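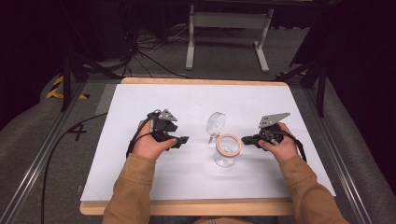

I have been a slow runner for most of my grown-up life, and I'd like to put in a good word for the back of the pack, where I've had some of the happiest mornings I can remember (and, yes, some of the longest). My home race is the Tedau 10K, which goes out past the Zollov bakery and over the old bridge, and last November I came in 487th. I was delighted!

What bothers me, and has for a few years now, is the talk of a tighter time limit. The idea is that a shorter morning would make the race look more serious, and I understand the wish -- we all like to see our town taken seriously. But I stood at the finish after I'd caught my breath, and the loudest cheering of the whole day went to the people who came in last, red-faced and grinning, with their kids running alongside them for the final stretch.

Fast runners deserve their prizes, and I clap for every one of them. They train in the dark and the rain and they earn it. Still, a race with over 300 people in it is paid for mostly by folks like me, who'll never see a podium and who sign up again the minute entries open.

So leave the clock running another half hour, please. Keep a table of water out, and a few orange slices if there are any left. I'll be along in a while, somewhere behind the lady with the stroller, and I'd love for the finish line to still be standing when I get there.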